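Home | Patterns | Classes | Journal | Contact

Call for Pattern Testers: the Halerow Wrap

February
By Deividas Rozīte

Well, it's finally happening! After most of a winter spent knitting, ripping back and muttering at my charts, the Halerow wrap is written up and I need some testers to put it through its paces before it goes out into the world. If you've been following along with the journal you'll have seen me moaning about the edging more than once. It's sorted now (I think), but I've been staring at it for so long that I could have left out a whole row and never noticed.

Halerow is a long rectangular wrap in a light worsted weight, worked from one short end to the other, with a broken rib border and a centre panel of travelling stitches that drift across from left to right. I wanted something I could wear over a coat on the way to the market and then keep on inside because the hall is freezing. My own one is the colour of wet slate and I've barely taken it off, apart from the afternoon it went in the wash and I sulked.

I'm looking for 12 testers this time. Last time, with the Kandera mitts, I took anybody who wrote in and lost track of who had sent me what, so I'm being stricter with myself. I'd love a real mix of people. You don't need to have tested before, and you don't need a big following or even a blog. If you can knit, purl, cable without panicking and read a chart, you're exactly who I'm after. Written instructions are in there too, and I'd particularly like three of you to work only from those and ignore the charts completely, as that's where I expect the mistakes are hiding.

Yarn first, as that's what everyone asks. The wrap takes 940 metres. I used Hedia, the wool and alpaca one, which comes in 100 gram skeins and blooms beautifully when you block it. You're very welcome to use something else, and I'd be glad if some of you did! Stash yarn is fine, handspun is fine, odd dye lots are fine if you alternate your skeins. The only thing I'd steer you away from is cotton, which I tried in a swatch and it hung there like a tea towel. 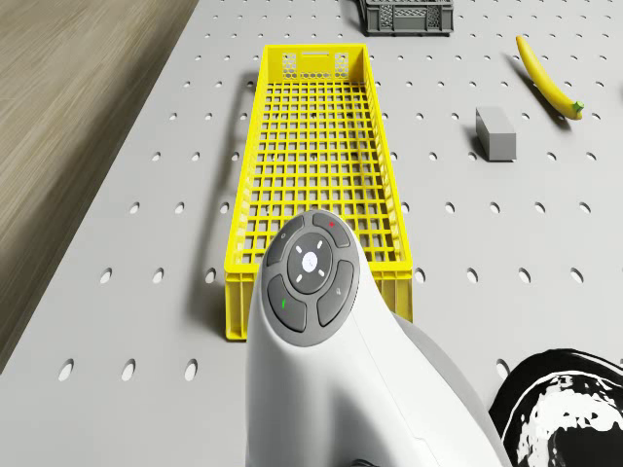

A yellow basket with a grid bottom and little hexagon cut-outs at the end.

You'll have eight weeks from the day I send the pattern. I know that sounds generous, but it's a big piece of knitting and life gets in the way, so please be realistic with yourself before you put your hand up. If you get partway in and it's plainly not going to happen, just tell me. I won't be cross. I've dropped out of a test myself (a colourwork yoke, my fault entirely) and the designer was lovely about it.

What I'll need back from you: your gauge before and after blocking, your finished measurements, how much yarn you used, and a note of anything that made you stop and read a line twice. Spelling mistakes count. So do grumbles. A couple of photos in daylight would be grand, with one of the whole wrap spread flat so I can check the panel is sitting in the centre, and I'll always ask before I put anyone's picture on the pattern page.

In return you'll get the finished Halerow pattern, any other pattern of mine you fancy, and your name in the thank-yous if you'd like it there. I can't pay for yarn on this one, I'm sorry. I did ask at Haberkorn, my local shop, and they're giving testers a discount on Hedia while the test is on, so mention it before you order and I'll pass on the code.

We'll have a group chat going for questions, and I usually pop in at 7 in the morning with my first coffee and again after tea. It's a friendly bunch, and there was a very heated debate last time about thumb gussets that I still think about.

To apply, use the contact page and put Halerow in the subject line. Tell me which yarn you're thinking of using, your favourite needles for a light worsted, whether you'd prefer charts or written, and one thing you've knitted that you were proud of. I'll write back to everybody, even if the spots are gone, and I'll keep a waiting list in case anyone has to pull out.

Swatch if you're keen, but hold off on casting on until you've got the pattern, as I'm still fiddling with the stitch count for the border!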